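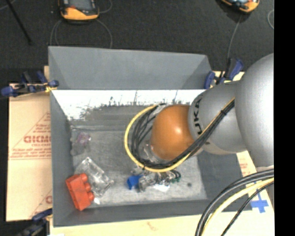
Bin Sorter, Used Toys and Household Plastics (part-time)

Tretititz Secondhand
Location: Hadov warehouse, sorting room
Reports to: Busisiwe Ngubane, Sorting Room Lead
Hours: Part-time, day shift, Monday through Friday
Openings: 2
Posted: Tuesday, January 8, 2019

About the job

Tretititz buys and accepts used toys, containers and small household plastics, cleans them, and sells them again by the set and by the pound. Most of what comes in is mixed. A single carton can hold building bricks, clear boxes, lids, game pieces, doll shoes and a good amount of broken plastic. Before any of it can go to washing or to the shelves, it has to be emptied into a bin and separated.

We are hiring two sorters for the Hadov warehouse. The work is done at large gray bins with deep sides. You pick through the contents piece by piece, decide what each item is, and put it in the right tray. When the bin is finished you check the corners, take out the scraps, and start the next carton.

Volume has gone up every week since November and the current crew is behind. The positions are permanent, and we would like both people to start as soon as their paperwork is done.

What you will do

Empty incoming cartons into a sorting bin and write the carton number on the bin sheet.

Separate toy building bricks from everything else. Bricks are then split by color and by size. Red and orange go in separate trays. If a brick is faded and you can't tell which it is, use the tray marked "check" and go on.

Pull out clear plastic pieces. These include small boxes, display cases, lids and transparent blocks. Clear pieces scratch easily, so they go in the lined trays and are not stacked.

Look at each brick for bite marks, cracks, glue and missing studs. A brick with any of these goes to scrap.

Remove small fragments from the bottom of the bin before the next carton goes in. White chips are the ones most often missed against a light floor.

Weigh full trays, label them, and move them to the washing rack.

Wipe down the bins at the end of the shift. Old scuffs and scratches on the bins are fine. Sticky residue and loose grit are not.

Tell the lead about anything that should not be in a toy carton. We get batteries, pins and coins fairly often. Coins and jewelry are logged and returned to the donor when we know who it was.

What we are looking for

No experience is needed. Training is paid and takes 4 shifts. You will work next to an experienced sorter for the first two and on your own bin, with checks, for the rest.

You should be able to:

- tell close colors apart under indoor light (there is a short color test at the interview)
- stand for most of a shift, with a stool available
- reach down into a deep bin many times an hour
- lift a carton weighing up to 45 pounds, with a cart provided for moving it
- read labels and write short notes in English
- keep a steady pace on repetitive work

It helps if you have worked in a thrift store, a library, a mail room or anywhere else that things have to be put in the right place all day. Knowing building bricks well is also useful. Our part chart covers 400 shapes, and people who already know the common ones learn it faster. You will not be tested on the chart at the interview.

Pay and benefits

Hourly pay is set by the warehouse scale and will be given to you in writing before the interview, so you can decide whether it is worth your time to come in. Pay goes up a step after the first three months. Sorters get paid sick time, a paid lunch break and a discount at the Tretititz store. There is free parking behind the building, and the Millska bus stops across the street.

Gloves, aprons and ear protection are provided. Please wear closed shoes with a flat sole. Long necklaces and loose sleeves need to be left in a locker.

Schedule

The shift starts at 8:30 in the morning and ends at 1:30 in the afternoon. We can be flexible by half an hour at either end for school drop-off or bus times, as long as it is the same every day. There is no weekend work in the sorting room. Sorters who want more hours can ask to be trained on washing or on set assembly, where bricks are matched to their original instructions and bagged for sale. Those hours are in the afternoon and are not guaranteed.

The room

The sorting room is on the ground floor and is heated. It can be noisy when cartons are being emptied, and dusty when an older collection comes in. Masks are on the shelf by the door for anyone who wants one. Some of the donated items have been in attics and garages for years. If you have a strong allergy to dust or to pet hair, please talk to us before applying and we will tell you what a normal week is like.

Music is allowed on the room speaker at a low volume. Headphones are not, as you need to hear the carts.

How to apply

Fill out the one-page form at the front desk of the Hadov warehouse, or ask for it by email through the Jobs page on our site. A resume is welcome but you don't need one. On the form, please tell us:

- your name and the best way to reach you
- the earliest date you could start
- whether you would need an adjusted start or end time
- any work, paid or unpaid, that involved sorting, packing or checking

Nomvula Fourie handles hiring for the warehouse and will reply to every form, including the ones we can't take further. Interviews are held in person and are short. You will see the room, do the color test, and spend a few minutes sorting a practice bin so you can find out what the job feels like. The practice bin is not scored.

If you applied for the store cashier job last year and would like to be considered for this one, write "please use my old form" and your name in an email and we will pull it.

Tretititz Secondhand is an equal opportunity employer. If you need an adjustment for the interview or for the job itself, such as a raised bin or a seated station, let Nomvula know and we will set it up ahead of time.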